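Open day at a robotics lab – is the kitchen demo worth the drive, and what do I ask?

Posted in: Days Out, Science and Tech
Asked by millrace_dad, 30 July 2018

My daughter is eleven and has decided that robots are her life now, replacing horses, which I will say were cheaper by the end. The Litotska lab is having another open day in November and the sign-up page went live this morning. It lists "household manipulation, live and simulated," which she read out to me at breakfast as if it were a menu.

It's 54 miles each way for us. I don't mind that if there's something to look at, but the last open day I took her to (a bottling plant, long story) was mostly a man reading slides in a hallway. Has anybody been to this one? What do they show you, do kids get near anything, and is there a question she could ask that won't get her patted on the head?

Also, parking. The page says "ample," a word I've learned to fear.

3 answers

Kaede Sasaki
Member, Days Out

I went to the spring one with my nephew and a friend who came for the free lunch. There was no free lunch. There were crackers.

The kitchen session is the one to book. You get 25 seats or so in a dim room, a big screen, and a person at a desk who runs the simulated robot through household jobs while talking over it. The job when I was there was cabinet doors. I thought I'd misheard. I have been opening cabinet doors since I was two and have never drawn a crowd.

It grows on you, though. The presenter, Tetsuya Nishimura, was very dry and clearly had given the talk a lot. He said the software had gone through 1504 practice doors that week and that he'd stopped taking it personally. Then he asked the room how you open a cabinet, and a man in the second row said "pull the handle," and we spent the next ten minutes finding out what was wrong with that. How hard? Along what curve? Where does your elbow go once the door is out where your elbow used to be? By the end the man in the second row was taking notes.

They put some stills from the session on the visitors' page afterward and I saved one. 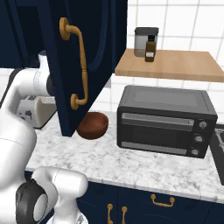

Kaede Sasaki

It's all computer-drawn, the arm and the marble and everything, so don't let her go in expecting to get a snack out of it. My nephew did ask if the toaster oven worked. Mr. Nishimura said he would look into it. I also came home wanting navy cabinets with brass pulls, and my landlord has been told.

What I liked was that the door is the whole problem. It's wide open there, and now it's a big slab hanging over the counter with an arm behind it. I'd never thought of a door as a thing you then have to work around, although I've hit my head on mine often enough that I should have. There's a little wooden bowl right by the bottom corner of the door, and a woman near me worried about that bowl out loud for the rest of the session.

For your daughter's question: have her ask how the robot knows when to stop pulling. My nephew asked that one by accident (he meant something ruder) and got a proper answer with a drawing. The other good one is what changes when they move from the simulation to a real kitchen. Three people in lab badges all started talking at once, and I understood maybe a third of it, but they were so happy.

The live part is in a different building. There's a real arm behind a rail, picking up blocks. Kids stand at the rail and adults stand behind pretending to supervise. It's slow. I'd say that to her ahead of time, as the videos online are often sped up and the disappointment in that room was something you could smell. They let the under-twelves press a large green button at the end. It started the next run. My nephew still brings it up.

Parking is a field. Wear the shoes you like least.

gus_at_the_forge

Robots will never replace a good hinge.

Went two years ago, before they had the kitchen thing. It was fine. Cafe closed at 2. Signs from the highway were for something else, a dog show I think, so we saw most of a dog show first. Would recommend the dog show.

Ajayi_Bookings
Member since 5 weeks ago

I help out with the Udura coach trips and we ran a bus to the last one, so a few practical points.

Book the kitchen session separately. General admission does not get you into it, and the page hides this under "Additional Experiences." Pick the 11:00 if you can. The afternoon ones run late and then they hurry the talking, and the talking is the good part.

Kids under 7 aren't allowed at the rail. Yours will be fine. Bring ID for yourself, they do check at the desk, and mine was in a coat on a bus in a field.

Sit on the left side. There's a pillar on the right.

The Lernis building has the only bathrooms that are open on the day. Go before your session. It's farther than the map makes it look.

Comment from millrace_dad

Booked the 11:00, thank you all. She has written the stopping question on an index card and is now timing how long I take to open things. My average is apparently poor.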